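Chapter 4
Table Tops: Surface, Grain and Finish
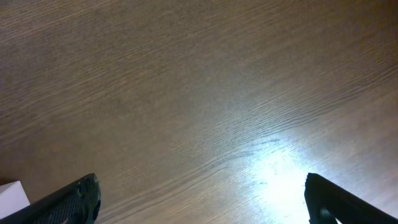
4.1 What this chapter covers

A table top takes more wear than any other part of a table. It is leaned on, wiped, scratched and stood on by people changing light bulbs. The legs and rails may last a century with little attention, but the top needs care from the first week. This chapter deals with how a wooden top is made, how its grain affects the way it looks and behaves, and how the finish should be checked, cleaned and repaired.

By the end of the chapter you should be able to:

describe the difference between a solid top and a veneered one
say which way the grain runs and work along it
inspect a varnished surface using light from one side
choose a cleaning method that suits the finish
decide when a mark can be left alone

You will need the notes you made on timber in Chapter 2. The practical work uses the sample boards listed at the end of this section.

4.2 Reading the grain

Grain is the pattern left by the growth of the tree. On a table top it shows as lines, which may be straight, wavy or looped depending on how the board or veneer was cut. A brown top like the one at the head of the chapter, with long wavy streaks set close together, gives you a clear direction to work in. Sanding, wiping and brushing should all follow those streaks. Scratches made across the grain catch the light and are hard to remove.

Grain also changes how dark a surface seems. Walk round a table and the same patch can go from deep brown to pale tan, though the wood has not changed. Always judge colour from at least two sides before mixing a stain.

4.3 Solid and veneered tops

A solid top is made from boards glued edge to edge. It swells across its width in damp weather and shrinks in dry weather, so it must be fixed to the frame in a way that lets it move. Slotted screws or wooden buttons are the usual choice. A top that has been screwed down tight will often split along a joint during its first winter with the heating on.

A veneered top is a thin sheet of wood glued to a stable base. It moves very little and can be fixed firmly. The weakness is at the edges, where the veneer may lift, and in sanding, where it is easy to go through to the base. You cannot always tell the two apart from above. Look at the end of the top: on solid wood the surface lines carry on down through the thickness.

4.4 Looking at the finish

Varnish is checked by its reflection. Stand so that light from a window or lamp falls on the top and comes back towards you as a pale patch. Small dark specks and smudges, such as those in the bright area of the opening picture, are far easier to find there than in the duller parts. Move your head slowly so that the patch travels over the whole top.

Wipe the surface with a soft dry cloth and look again. Anything that has gone was dust. If a mark remains, try a cloth dampened with clean water and dry the place at once. Do not reach for wire wool or solvent at this stage.

Materials for this chapter

Antwi sample boards, sets 38 and 42
Zistley soft cloths, pack of 20
Vulamon clear varnish, satin and gloss
A desk lamp with a movable arm

Exercise 4A, on setting up the lamp and recording marks on a plan of the table, is on page 44.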